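收店

一 清单

Hisutden在Plidov的老河街上，白天卖汤面和炖菜，晚上九点半关门。关门以后的活归我，做了六年。我从后门进去，先把灯全打开，再把围裙系上，一直做到凌晨。活做完了锁门，钥匙塞进信箱，早班的人自己拿。

八月里店长给我打电话，让我提前一个钟头去。我到的时候，大厅里站着一台机器，脚底下是带轮子的底座，上身两条胳膊，两只手都戴着黑色的手套，毛茸茸的那种布料。旁边是Viklund派来的工程师，一个年轻女人，背着双肩包，正蹲在地上插线。

店长说，这台机器要在我们店里试一个月，夜里跟着我一起收店。

我问，跟着我还是替我。

店长说先跟着。他手里有一份清单，打印出来钉好的，递给我一份。清单上写着收店要做的每一件事，一共65项，从“把客人落下的东西放进抽屉”一直到“关总闸之前看一眼冰柜的温度”。这份清单是保洁公司Pristine写的，我的工资从他们那里走，所以清单也归他们出。每一项后面有三个格子：能做，做一半，不能做。每天夜里由我来打勾。

我看了一遍，发现有几件我天天做的事没在上面。比如吧台下面那个抽屉，推到底会弹出来一点，得用膝盖顶一下。还有洗手间的水龙头，要往左多拧半圈才不滴。我跟店长说了，他让我用笔添在后面。我添了几条，后来想想又划掉了。

工程师问我为什么划掉。我说这些不算活。

她说，算的，这些最花时间。

我就没再划，不过也没有重新写上去。

她教我怎么让机器停下来。底座后面有一个红色的按钮，拍下去就停，胳膊会慢慢放低。她让我拍了两回，又问我惯用哪只手，把底座转了个方向，让按钮朝着我常站的那一边。店长在旁边看，看完说行，那我走了，明天早上把表放在收银台上。

二 前几夜

头一夜它做了擦桌子。

擦桌子在清单上排得很靠前，大家都以为这是最容易的。它拿抹布的样子跟人差不多，四根手指压住，拇指在下面夹着，从左往右推，推到头抬起来，再回来。桌面干净的地方它擦得很好，力气也匀。碰到干了的汤渍，它照样从左往右推过去，推完就算擦过了。人手擦到那种地方会自己停下，用指头抠两下，或者先把湿布盖上去，去擦别的桌子，等回来的时候汤渍就软了。

我在“做一半”那里打了勾。

工程师坐在靠窗的位子上，电脑放在腿上。她问我为什么是一半。我带她过去，让她拿手摸。她摸了一下，回去打了很久的字。

它收筷子收得不错，收勺子不行，勺子叠在一起的时候它总想一把全拿起来。推椅子也可以，只是慢。我们店里的椅子是浅色木头的，腿是直的，横档有好几根，它每推一把都要先看一会儿，大概在认哪一根是可以扶的。我推完半个大厅，它还在窗边那一排。工程师说慢没有关系，夜里反正没有人等。我说我等。

她笑了，说对不起。

第二夜扫地，能做。第三夜拖地，做一半，它不会拧拖把。第四夜倒垃圾，袋子能提起来，口扎不上。它把袋口捏在一起，捏得很认真，两只手绕来绕去，绕完一松手，袋口又开了。工程师连着让它试到夜里一点多。我把别的活都做完了，坐在旁边喝水，看它扎袋子。我女儿小时候学系鞋带也是这样，看着每一步都对，最后手里什么也没有。

后来我把袋口扎了，提到后巷去。

回来的时候工程师问我，扎袋子那一下，最后那根手指是往里还是往外。我想了想，说不出来。她拿了一只新袋子让我扎，我扎得比平时慢，反而扎错了一回。她把我的手拍了下来，说要拿回去看。我不大愿意被拍，手上有洗洁精泡出来的裂口，不好看。她说只拍动作。

那几天我回家睡得不好。我丈夫问机器到底行不行，我说扫地行。他说那就是说以后扫地用不着你了。我说扫地一共才多大一会儿。他又问一夜给多少，我说还是400，没变。他就翻过身去睡了。

三 那块绿的

收店最麻烦的是那块绿的。

它是一大块塑料，黄绿色，边上的颜色更亮，有一道凸起来的棱，有一侧的轮廓弯弯曲曲的。我来的时候它就在店里了。店里的人叫它什么的都有，有人叫托盘，有人叫板子，早班的叫它盖子，清单上写的是“绿色塑料件，大”。白天它在厨房里用，夜里洗好了先放到大理石台面上，水控得差不多了再拿到后面立起来。它本身不重，就是大，一个人拿的时候看不见脚下。沾了水又滑。前年有个短工拿它的时候摔了一跤，手腕肿了半个月。

所以我拿它有我的办法。先站到台子的角上，把它往外拉，拉到有一截悬空了，一只手从下面托住边，另一只手从上面扣住对面，身子侧过来，用胯骨靠一下，然后走。走的时候眼睛看地，不看它。

清单上它排在第四十几项，工程师把它留到了第二个星期。她说这一项她心里没有底。她给我看了电脑上的东西，说机器的手腕上有一只小镜头，手伸到哪里，它就看到哪里。我问它看得见地吗。她说看得见一点。我说那就比我强。

那天夜里下雨，店里早早没有客人了。我们九点不到就开始。我先把绿的洗出来，照平时的样子放好，让到一边，站在红按钮旁边。

它第一次伸手，手指是从上面下去的，碰到那道棱，滑开了。第二次还是从上面，压得重了些，绿的翘起来一头，又落回台面上，响了一声。工程师说没事，再来。她改了几下什么，让它把一只手放低。

第三次，一只手从底下伸了进去，手心朝上。四根手指排着往上伸，前两根和拇指的指尖顶在棱上。还有一只手从对面压住了上边。胳膊没有马上动，停在那里，我数不清停了多久，只听见外面的雨和电机很细的一点声音。

我蹲下去看了看它的手。手套的布是黑的，不反光，从下面看就是一团黑，只有指头尖上能看出来一点绒毛的边。塑料是透一点光的，头顶的灯管把它照得很亮。

我想起来我从来没有在这个位置看过这块东西。这么多年都是我的手在那下面，我的脸在另一边。
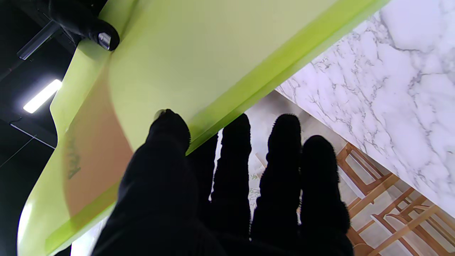 四 打勾

它走了六步，把绿的送到了后面。

六步是工程师数的，她说得很高兴，声音都变了。我走这段路也没有数过几步，那天晚上回去我特意走了一遍，差不多也是那么多，不过我中间要侧一次身，它没有侧，底座是平着滚过去的，过门的时候绿的擦到了门框，门框上的漆掉了一小条。

放下去的时候出了点问题。它知道要立着放，也立住了，可是那地方的地砖是斜的，往地漏那边斜，人放东西会顺手往里推一下，让它靠实。它没有推。手一松，绿的站了一会儿，然后慢慢滑下来，平躺在地上。

躺在地上就得重洗。

我拿着表，笔在“能做”和“做一半”中间停了一阵。工程师没有说话，她在看电脑，可是我知道她在等。最难的那部分它做了，托住，抬起来，走过去，过门，这些以前我都觉得它做不了。只差最后推一下。可是只差推一下，那块东西就躺在地上，就还是我来洗。

我在“做一半”里打了勾。

她问我能不能在旁边写一句，写清楚是哪一半。我说表上没有写字的地方。她说写在背面也行。我就在背面写：拿得起来，放不稳，地斜。

她看了看我写的字，说这一句比前面所有的勾都有用。我说那你们应该把表改一改。她说表是Pristine的，她改不了。

我把绿的捡起来，拿到水池里又冲了一遍。冲的时候她走过来，站在旁边问我，要是地砖平了，是不是就行了。我说地砖不会平，后面这块地从开店就是斜的，不斜水走不掉。她说那就教它推。我说那就教它推。

第二天夜里她带来了一段新的程序，让它放下以后往里推。推是推了，推得太早，还没有靠到墙上就推，绿的从手里折了一下，弹出去，打翻了我的水桶。水流了一地，倒是都进了地漏。

再后一夜，推得晚了。

再后一夜，行了。它把绿的立起来，往墙上靠，停一停，往里推了一把，松手，绿的没有动。我们两个人站在那里看了半天，都没有过去碰它。后来我过去用手指头捅了一下，也没有倒。

我在“能做”里打了勾。

五 两千块

店长看见那个勾，很快就把电话打到了Pristine。Pristine的人下午来了一趟，穿着很干净的鞋，在大厅里走了一圈，问我机器一夜能省我多长时间。

我说现在省不了，我得在旁边看着。

他说假设不用看着呢。

我算给他听。扫地能省，推椅子要看早不早，要是不急也能省。绿的那一趟能省，省的是腰。擦桌子不行，汤渍还得我返一遍，返一遍跟从头擦一遍花的时间差不多。袋子扎不上，那就等于没有收。勺子得我先摊开，它再来拿，不如我自己拿了。

他问那总共呢。

我说你问的是时间，我说不好。你要是问能不能把我去掉，现在去不掉。

他把我说的都记了下来。临走的时候他告诉店长，机器要是租下来，一个月2000，比他原来估的便宜。店长问便宜在哪里，他说Viklund现在想多放几台出去，价钱还可以谈。他们站在门口说的，门开着，我在擦吧台，都听见了。我算了一下自己一个月的钱，然后想到机器后面还跟着一个工程师，不知道她的钱算在哪一头。

晚上我问了她。她说试用的时候算公司的，往后店里就没有人跟着了，出了问题打电话。

我问打电话要等多久。

她说看情况，白天快一点。

我说我们是夜里用。

她说她知道。她把电脑合上，说她在上一家店待了两个月，那家店洗杯子，机器洗杯子洗得很好，一夜一夜地洗，从来不碎。后来店里换了一种杯子，口上收进去一点，它就一个也拿不起来了。她说那家店夜里给她打过电话，她接了，穿着睡衣在家里教一个厨师怎么拿杯子，教了半天才想起来厨师会拿，不会拿的是机器。

我说后来呢。

她说后来又把旧杯子买回来了。

六 下水口

月底前最后几夜，清单上的东西基本都走过了一遍。扫地，能。推椅子，能。拿绿的，能，有时候还是会擦到门框，我在门框上包了一截旧毛巾。擦桌子还是一半，不过它学会了把湿布在汤渍上按一会儿，只是每一块都按，干净的地方也按，擦完一张桌子我能把整个吧台做完。袋子扎上过两回，都是空袋子。

有一项一直空着，是掏下水口。工程师说手套不能泡水，要换别的手套，别的手套还没有到。我说不急，那个活一般人也不愿意做。

我自己掏的时候它就在旁边站着，胳膊放低了，手垂在身前。底座上的小灯亮着，说明它还开着。我蹲在地上，把滤网提出来，把里面的东西抠到垃圾袋里，米粒，葱，不知道谁的一小段橡皮筋。我抠完了抬头，看见它的手正好在我头上面不远，手指微微弯着。工程师在大厅里接电话，说的是下一家店的事。

我跟它说，让一让。

它没有动，它听不懂这个，要在电脑上点才行。我就往旁边挪了挪，从它胳膊下面站起来了。

那天做完是两点多。工程师问我，要是店长问我的意见，我会怎么说。我说他不会问我。她说万一呢。我说我会说绿的可以让它拿，别的再看。她说就这一样？我说还有扫地。

她把这两样写在了本子上。然后她问了我一件事，问我们吧台下面那个抽屉，推到底会弹出来一点的那个，是不是得用膝盖。她说她今天晚上试着推了好几次，都没有关上。

我过去给她顶了一下，关上了。

她蹲下来看了很久，问我能不能再做一次，慢一点。我把抽屉拉开，又顶了一次，她说刚才那下是往上还是往前。我说有一点往上。她就把电脑又打开了，我把围裙解下来，挂在门后，坐到椅子上等她。

店长过了几天才说，机器再留一个月，清单要重新印，问我有没有什么要添的。我把旧的那份找出来，把划掉的那几条照着抄了一遍，抽屉，水龙头，后面的地砖，又加了一条门框上的毛巾要每星期换，交给了他。

他看了一眼，说抽屉还要写啊。

我说写吧。

他折起来放进口袋里，去后面接货了。我把灯一排一排打开，那天来得早，绿的还没有洗。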